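Search this site Enter keywords Go

2 August 2018

The Residents' Office at Nwosu House received 135 responses to the March survey on quiet hours. Ms. Quintanilla presented the results this morning. Most respondents favor the present rule, and it will remain in force – the matter of Room 602 is to be taken up separately.
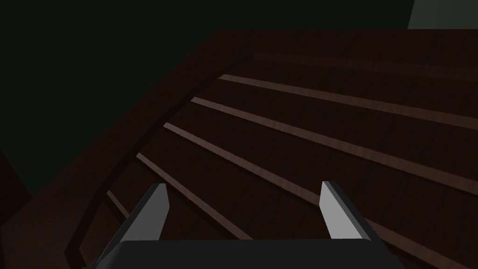 Dark wood with lighter tan strips.

Mr. Lyons has asked that the reading room close 2 hours later during the fall. I have agreed to a trial. Notices go to the printer tomorrow.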